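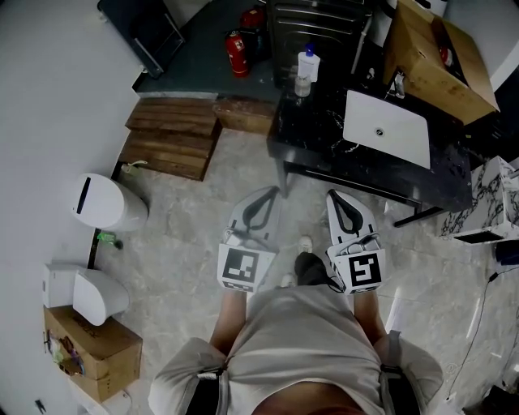
A black marble pattern on the tabletop, and gray stone-look tiles on the floor.

Where Do the Lines in Marble Come From?
By Meriem Samir

Look at the thin white lines wandering across that black tabletop. They're called veins, just like the ones in your arm, but there's no blood in these! In real marble, they're made of minerals, and their story starts deep underground.

Marble begins as another rock, called limestone. A lot of limestone is made from the shells and skeletons of sea creatures. They pile up on the sea floor, layer on layer, and get squashed until they turn to rock. Some of that rock ends up buried very deep, where it's super hot and the weight pressing down is enormous. The limestone doesn't melt, but its tiny crystals grow and lock together like puzzle pieces. Now it's marble!

So what about the veins? Some start out as cracks. Water creeps in, carrying minerals (the way salty water carries salt), and the minerals get left behind and fill the gap. Other streaks come from mud or sand that was mixed into the old limestone and got stretched and swirled when everything was squeezed. Pure marble is white. Bits of iron can turn it pink, red or yellow, and carbon can make it gray or black.

Real stone or a copycat?

Lots of tables and floors have a stone pattern without being stone at all. The pattern can be printed on paper, plastic or glass, and floor tiles can be baked clay with a picture of stone printed on top. Some copies are so good that you have to turn detective!

Try these clues:

Find two lines that match. Real veins don't repeat, but a printed pattern might show up again on the next tile.

Peek at the edge. In real stone, a vein often carries on down the side.

Touch it (ask first). Stone usually feels cool, and so can glass and tile, so you'll need the other clues too.

Make your own marble

Take a lump of black modeling clay and a much smaller lump of white. Roll the white into skinny strings, press them into the black, then fold and squash the whole thing 4 times. Ask a grown-up to slice it in half. There are your veins, and yours won't look like anyone else's! Fold it a few more times and see how thin they get.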